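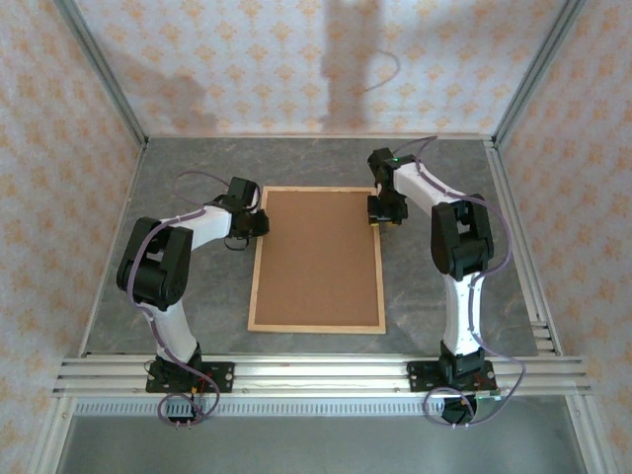

Comics & Collected Editions

Re: Grevex omnibus, is it complete?
From: Huw Yorath
May 3, 2019

> The Kulloto omnibus is out in July and the Grevex page says it has
> everything, all 50 issues plus the annuals. Preordering tonight!

Everything? I'd wait. They said the same of the Zemix hardcover, and that one dropped 2 annuals and the whole Pálfi backup strip, over 6 issues' worth of pages. The listing never got fixed.

Look at the contents line again. It says "collects the complete saga" and gives no issue numbers. I've asked them for a list twice and got a link to the store both times.

Maybe the new book is fine - the paper samples looked okay to me - but I'm keeping my floppies until someone posts the table of contents.

Huw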